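Stemeo > Newsletter > Automation > Can It Do the Chores Yet?

March 2022
By Flurina Grabner
6 min read

Readers of this newsletter write in with one question more than any other, and it is some version of "when will it do my laundry?" In January I sent the question out to a few people who work near these machines, and I have been collecting the answers since. The short version is that a robot can do parts of many chores and very few chores from start to finish.

Take floors. A robot vacuum does a decent job if you pick up first. The picking up is a separate chore, and it is the one most of us would pay to get rid of. It means telling a sock from a cable, deciding where each belongs, and lifting both without dragging a rug along. The vacuum goes around the sock if you are lucky.

Folding is further along than it was. Several labs can show you an arm folding a towel. Towels are kind to robots because they are flat, square and much alike. Hand the same arm a fitted sheet or a child's leggings turned inside out and the demonstration gets very long.

Dishes sit somewhere in between. A plate is stiff and a rack has slots. A greasy glass behind a stack of bowls is a different matter, and so is a sink full of cloudy water, which most cameras can't see into.

Then there are shoes. I asked for a job that exists in homes and in warehouses both, and pairing and packing shoes was the one that came up. In a home it means getting them off the hall floor and onto a shelf. At the Pleltwood returns center outside Trakau, it means taking a pair out of whatever it was sent back in, checking it, turning both shoes the same way and putting them in a box. People there do it all shift long and talk while they do it.

For a machine, nearly every part of that is a small problem of its own. A shoe has no handle. The heel is the natural place to take hold, but the heel is built from several materials, and they don't behave alike. A padded collar gives when you squeeze it. Suede grips differently from smooth leather. The sole is firm and thick, but it sits flat against the table, so there is little to get a finger under. A pair standing close together leaves hardly any room for a jaw between one shoe and the other.

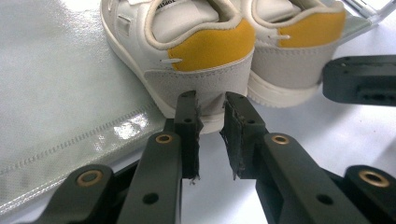

Jonas Holzer thinks shoes are the wrong place to start, and told me that a warehouse would do better to change the box than to chase the perfect grip. A tray with a molded slot for each shoe, he said, would let a very simple arm do the lifting, and the clever part could wait another few years.

He may be right about warehouses. Factories have worked that way for a long time. You fix the part in place, you make the parts all alike, and the robot needs to know very little. It does not help at home, where you would have to fit molded slots to your whole hallway.

Pleltwood has tried one version of the job with an arm on a bench. Over a week it was given 1,176 pairs, all from sorted stock, all adult sizes, no boots. Urs Danzer kept the log. The arm boxed 1,000 of them without help. The rest needed a person, mostly to stand a fallen shoe back up or to pull out a lace that had ended up under the lid. A person also brought the pairs over and took the boxes away, and that time is not in the log.

That last point deserves more attention than it gets. When a company says its machine does a job, ask who sets the job up and who clears up after it. At Pleltwood it took 2 people to keep one arm busy. Ginette Dufour, on the same floor, told me she could have boxed the lot in less time. She also said she would be glad to hand over the lifting and keep the checking, and her wrists would agree.

What the arm does poorly is notice things. A packer sees a worn insole, a stain, or two left shoes, and puts the pair aside without breaking off the conversation. Each of those has to be thought of in advance and taught to a machine, and the list keeps growing.

For anyone shopping this spring, a robot vacuum or a robot mower is a fair purchase if your floor or lawn is simple. Anything with an arm is still a lab or warehouse item, whatever the video shows. Leopold Grabner has asked me to look at window cleaners next, and I have a Melnyk unit on loan for the next issue. It has done the kitchen window so far. The corners I did myself.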